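# The Can in the Pantry

I have eaten a lot of chips out of a tube in my life, and until last October I had never given the tube a single thought. You pop the lid, you eat down to where your hand gets stuck, you tip the rest into your mouth over the sink (or is that just me?), and out it goes with the trash.

Then I went to dinner at Hrefna Lund's place and she handed me spaghetti from one. Dry spaghetti, I mean, while I was filling the pot. She had five or six of the things lined up on the shelf over her stove, and she hadn't covered them in pretty paper or painted them white. They were just chip cans, loud as anything, with pasta in them.

"They're tall, they have lids, and I already paid for them," she said, and went back to her onions.

I drove home in my old Skoda thinking about it the whole way. I had 58 dollars' worth of matching glass jars sitting in an online cart at that moment! I closed the tab before I took my coat off.

So this winter I got a little obsessed. I started looking at chip cans in the store the way other people look at vases. The colors are wild once you pay attention. Greens that don't exist in nature, hot reds, and the purples, which are my favorites by a mile. I like a can with a lid that doesn't match, too. A yellow lid on a purple can is a very cheerful thing to see at six in the morning when you're hunting for coffee filters.

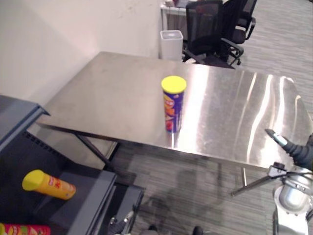 *Purple-blue label, yellow lid: a good tall can, standing on bare metal.*

Stainless steel is the best backdrop for one of these, by the way. My own counters are a tired beige and do nothing for anybody, but on bare metal the colors get a second life in the shine.

Now, the cleaning. Chip cans are greasy inside, and salty, and the ones I buy are mostly cardboard, so you can't just run them under the faucet. My first one went soft at the bottom and smelled like a wet gym bag for a week. What works for me is a dry paper towel wrapped around a wooden spoon, pushed all the way down and twisted. Then a second towel, barely damp, with a drop of dish soap. Then I leave the can open on its side overnight. Sour cream and onion needs two nights. Barbecue, I'm sorry to say, never really leaves, and I keep those for batteries and string.

I don't put loose food straight in, either. Spaghetti stays in its bag with the top rolled down, and so do lentils. Cookies get a sleeve of wax paper. Knitting needles go in as they are, and so do paintbrushes, though I'd stand the brushes bristles up.

My neighbor Sigrún Gunnlaugsson thinks all this is ridiculous. She has the glass jars. They came from Bralar, they cost her 85 dollars with shipping, and I'll admit they look gorgeous, all in a row with their little chalk labels. She also broke two of them in the first month, and I have dropped my spaghetti can down an entire flight of stairs with nothing worse than a dented rim. We've agreed to disagree, mostly over snacks, and I get to keep the can when it's empty.

A few things I'd pass along if you want to start. Keep the lids with their own cans, because they look the same size across brands and they aren't always. Write the contents on a bit of masking tape on the lid if your shelf is low, or on the side if it's high. And leave one can empty. Mine sits by the back door and catches receipts, rubber bands, and whatever I find in my coat pockets, and I dump it out on the table every other Sunday with a cup of tea.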